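Verunthorpe Allotment and Garden Society
Minutes of the May meeting, held in the back room of the Purba, 7.30 pm

Present: Sandrine Besnard (chair), Radymyr Horobets, Ching-wen Choi, Siham Samir, Hugo Requena (minutes). Eleven members in all, one of whom had come for the darts and stayed out of politeness.

Apologies: none received, though several are owed.

1. Minutes of the last meeting
Agreed, after the word "shouted" was changed to "remarked" in item 4. Radymyr wished it noted that he had preferred "shouted".

2. Water
The standpipe by the lower gate is still dripping. Ching-wen has written to the parish council 2 times and has been told that the matter is in hand. She asked whose hand. Sandrine will telephone. Until then the bucket stays where it is and whoever finds it full should pour it on something.
Hosepipes: the rule is one plot, one hose, and off by dusk. Plot 14 was mentioned. Plot 14 was present and looked at the ceiling.

3. Money
The balance stands at £600, less the mower repair, which came to £90. Siham asked whether a mower that has been repaired every spring might be called a hobby. Brusa have quoted for a new one but the quote does not include a grass box, and nobody wanted to be the person who raked. Deferred.

4. The Ummont visit
Members of the Ummont society are coming on Saturday to look at our plots, we having looked at theirs last summer and been rather too frank about the leeks. Tea at three. Radymyr will clear the main path. Ching-wen proposed that the compost debate be suspended while guests are on site. Carried, with Radymyr abstaining on principle.

5. Compost
Debate resumed while it still could. Siham holds that cooked food attracts rats. Radymyr holds that the rats were here first. The sign will be repainted to say NO COOKED FOOD in larger letters, and Hugo will do it, having made the mistake of owning a brush.

6. Produce table and crockery
The table goes up by the shed from ten. Prices as last year, honesty tin as last year, and it is hoped more honesty. Salad leaves to be bagged at home. Anyone lending a bowl should put their name underneath on a bit of tape – last year's unclaimed trifle dish is still in Sandrine's airing cupboard and she would like the shelf back. Big shallow ones are best for strawberries, as the deep sort turns the bottom layer to jam.

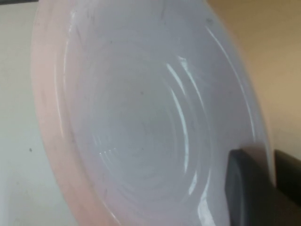 7. Any other business
Hugo asked whether the gate code might be changed to something members could remember. It was pointed out that it is the current year. It was then pointed out that it is not, and that this was the trouble. Ching-wen will change it and tell everyone individually.
A scarecrow has appeared on plot 9 wearing a hat that Radymyr believes to be his. The owner of plot 9 believes otherwise. To be settled outside the meeting.

Meeting closed at 9.15 when the quiz needed the room. Next meeting same place, second week of the month, chairs permitting.

H. Requena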